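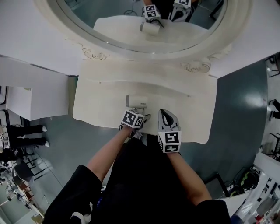

Lohnt sich ein Schminktisch mit geschwungener Vorderkante, oder ist das nur Dekoration?

Die geschwungene Kante kostet etwas Ablagefläche, stört im Alltag aber kaum. Wichtiger sind der Stand des Spiegels und die Frage, wie empfindlich der Lack ist. Zu beidem weiter unten mehr.

Lesezeit: 3 Minuten

Ich habe den Schminktisch Ronska seit August im Schlafzimmer stehen. Cremeweiß lackiert, wellenförmige Vorderkante, darüber ein großer ovaler Spiegel im verzierten weißen Rahmen. Solche Möbel gibt es in vielen Varianten, und im Netz sehen sie fast alle gleich aus. Bestellt habe ich bei Metik, geliefert wurde an einem Donnerstag in zwei Paketen. Der Preis lag bei 2705 Kronen, ich wohne in Malmö.

Aufbau

Die Anleitung ist auf Schwedisch und Englisch, die Zeichnungen reichen aber aus. Tisch und Beine standen nach 60 Minuten. Für den Spiegel sollte man zu zweit sein. Mein Nachbar Troels Frandsen hat ihn gehalten, während ich von hinten geschraubt habe. Allein wäre mir das zu riskant gewesen, der Rahmen ist schwer und lässt sich schlecht greifen. Zwei Bohrungen auf der Rückseite waren etwas eng, mit einem Handbohrer ließ sich das beheben. Einen passenden Sechskantschlüssel legt der Hersteller bei, einen Kreuzschraubendreher braucht man selbst.

Tischplatte

Die Oberfläche ist glatt und lässt sich mit einem feuchten Tuch gut abwischen. Puder und Creme gehen problemlos ab, Nagellack habe ich nicht ausprobiert. Leichte Schleifspuren bekommt der Lack recht schnell. Man sieht sie vor allem, wenn Licht von der Seite kommt, von vorn fallen sie kaum auf. Ich schiebe Dosen und Geräte inzwischen nicht mehr über die Platte, seitdem kommt wenig dazu.

Der Platz reicht für die täglichen Dinge und einen Haartrockner, der auch einmal liegen bleiben darf. Wer eine größere Sammlung Flaschen aufstellen will, muss sie nach hinten an den Spiegel rücken. Durch die Wellenform ist die Platte nicht überall gleich tief. Eine eckige Kosmetikbox schließt vorn also nie sauber ab. Mich stört das ein wenig, meine Tochter hat es noch nicht bemerkt.

Spiegel

Der Spiegel ist der beste Teil. Er ist groß genug, um Kopf und Schultern zu sehen, ohne dass man rücken muss, und das Glas verzerrt auch am Rand nicht. An den unteren Ecken sitzen zwei geschnörkelte Verzierungen. Sie sehen ordentlich aus, sammeln aber Staub. Mit einem Tuch kommt man nicht in die Vertiefungen, ich nehme einen alten Pinsel.

Eine Beleuchtung gehört bei meiner Ausführung nicht dazu. Vormittags ist das kein Problem, abends brauche ich eine Lampe. Ich habe links eine kleine Klemmleuchte von Won angebracht. Dabei sollte man etwas unterlegen, sonst drückt sich die Klemme in den Lack.

Kabel

Eine Kabeldurchführung fehlt. Das Kabel vom Haartrockner läuft bei mir seitlich herunter, und weil sich der hintere Teil der Platte spiegelt, sieht man jede Schlaufe doppelt. Eine Öffnung in der Platte hätte gereicht. Ich habe eine Steckdosenleiste unter den Tisch geklebt, das hält bisher. Mikkel Eyvindsson, der das gleiche Modell hat, hat hinten selbst ein Loch gebohrt und eine Tülle eingesetzt. Das sieht gut aus, aber die Garantie dürfte damit hinfällig sein.

Stand

Auf unserem glatten Boden rutschte der Tisch anfangs, wenn man sich aufstützte. Filzgleiter machen es schlimmer. Mit dünnen Gummiplättchen unter den Beinen steht er fest. Nach 48 Tagen habe ich alle Schrauben einmal nachgezogen, zwei waren locker.

Fazit

Ich würde ihn wieder kaufen, vor allem wegen des Spiegels. Für einen Haushalt, in dem mehrere Leute täglich föhnen und Geräte abstellen, würde ich einen Tisch mit gerader Kante und Kabelöffnung nehmen. Den Hocker gibt es für 900 Kronen dazu, ich habe ihn nicht bestellt und kann dazu nichts sagen.

Diese Website verwendet Cookies, um Inhalte anzupassen und Zugriffe auszuwerten. Mit der weiteren Nutzung stimmen Sie dem zu. Einstellungen ändern | Akzeptieren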